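Zostaseo Opens Home Training Project in Siddale

Robotics firm Zostaseo has begun paying residents of Siddale to teach its software how to tidy a bedroom. The work started in April and is done with a hand-held gripper that people carry from one task to the next in their own homes.

The company said 200 households have signed up so far. Each takes the tool for 4 days and records short tasks such as putting toys in a box, folding a blanket or clearing a bed. The recordings are then used to train a robot arm fitted with the same kind of fingers.
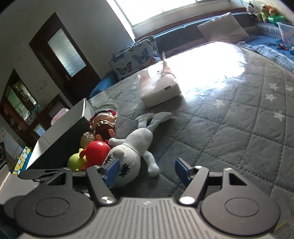
A hand-held gripper at work on a bed, with one of its blue finger pads against a white plush toy.

"Soft things are the hard part," said Stavros Hodžić, who runs the project. "A plush toy changes shape when you squeeze it. We need to see a lot of people do it, in a lot of different rooms."

Zostaseo had collected 3255 recordings by Thursday. Of those, 483 were turned down, most of them for moving too fast.

Stuart Bickerstaff, a retired bus driver in Siddale, said he got the hang of the tool in one evening. "Your wrist gets tired before you do," he said.

Tools are handed out at the Danow branch library from 4 p.m. on weekdays. Residents must be 18 or older to take part.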